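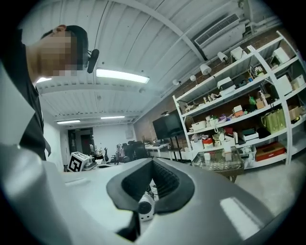

4. What the emails sound like when the race is small

So far I've talked mostly about how I got the messages and how I cleaned them. Now for the fun part, or at least the part I kept bringing up at dinner. I wanted to know what kinds of comparisons campaigns reach for when they write to their own supporters, and whether a race for city council sounds any different from a race for something bigger. My hunch going in was that it wouldn't. I figured everybody copies everybody, and that a council hopeful in Brenden would be "storming the gates" and "going to war" just like the people running statewide. I was partly wrong, and I think the way I was wrong is interesting.

4.1 Picking the messages

The full set is 3000 emails sent by campaigns in Brenden and in Kahsay County, all of them collected through Pumero, the archive I described in Section 3. I froze the set on 26 March 2025, so anything Pumero has picked up after that isn't in here. I then read every message once, quickly, with no coding sheet next to me. I know that isn't how the textbooks tell you to do it. But I wanted to get the tone of the thing in my ear before I started sorting, and I'm glad I did, because the categories I had planned (war, sports, weather, family) would have missed the one that ended up mattering most, which was chores.

I'm serious! People running for small offices write about chores all the time. They roll up their sleeves, they clean house, they fix the leak, they take out the trash, they get the mop. One candidate in the Lostside ward race kept up a single bit about cleaning a garage across her whole email list, starting with a welcome message and ending the night before the vote with a line about finally seeing the floor. I had her down as an odd case until I found the same garage, more or less, in the emails of someone she was running against.

4.2 How I sorted them

I ended up with five groups: war, sports, journeys, chores, and leftovers. A message went into a group if the comparison did some actual work in it, by which I mean that you couldn't lift it out without rewriting the sentence around it. "Fight for our schools" didn't count as war by itself. That phrase is so worn down that I don't think readers hear a battle in it anymore, and if I had counted it, nearly the whole set would have been war and I could have gone home early. "We're digging in and holding the line until the cavalry gets here" did count. There were calls I went back and forth on, mainly with "ground game," which is football if you squint and war if you squint the other way. I put it under sports and left it there.
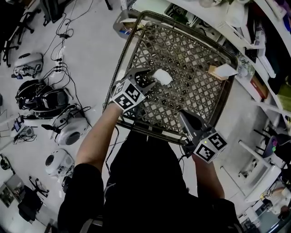

The leftovers group gave me the most grief of the five. It has 219 messages in it, and I can't say they belong together in any way except that each one has a comparison in it and none of them would go anywhere else. There's an email that compares the zoning board to a wedding buffet. There's one about a goat. I tried more than once to break the group up into smaller ones, and each time I got a bunch of piles with one or two emails in them, which didn't help anybody. I could get hold of each message just fine, and I still couldn't have told you with much confidence what it was. So I kept the group whole, and I report it as a group, but I don't draw anything from it. If you want to argue with me about the goat, the message is in the appendix.

Figure 2. Leftovers.

4.3 What I found

War talk was common in the county-wide races and thin in the ward races. Chores went the other way. That's the short version, and it held up when I threw out the heaviest senders, who I worried might be carrying the whole pattern on their backs. Sports was spread out pretty evenly, with a bump in the last stretch before a vote, when everyone suddenly discovers the fourth quarter. Journeys mostly turned up in first messages and concession messages, so at the two ends, and hardly anywhere in between.

The part I didn't see coming was what happens around money. When a ward campaign asked for a donation, it tended to drop the chores and switch over to war, often in the same email. You'd get a nice opening paragraph about potholes and patching, and then the ask would come in and we were under attack and the other side had bigger guns. I pulled 80 donation messages from the ward races and read them again slowly, just to be sure I wasn't seeing things, and the turn was there in most of them. My guess is that the ask is the part that gets borrowed. The candidate writes the top of the email (or somebody who knows the candidate does), and the bottom comes out of a template. I can't prove that from the text alone. The wording of the asks is awfully similar across campaigns that agreed on nothing else, though, right down to the same misplaced comma in two of them.

There's a second way to read it, and I don't want to skip over it. Maybe small campaigns know perfectly well that chores are a bad way to ask for cash. Nobody sends twenty bucks to help a person mop. If that's the case, then the switch is a choice, and a pretty sensible one, and templates have little to do with it. I go back and forth. The December messages lean toward the second reading, because by then most of the campaigns were over and only a few were still paying off debt, and those few wrote asks that sounded like their own voices and still went straight to war.

One limit I should mention before moving on to the interviews. I did all of the sorting myself. A friend who works on something else read a small batch and agreed with me on war and sports nearly every time, but we split on chores, mainly on whether "clean up city hall" is still a comparison or just a thing people say. I kept it in when there was a broom somewhere nearby and left it out when there wasn't, and I applied that rule the same way in Brenden, in Lostside and in the rest of the county.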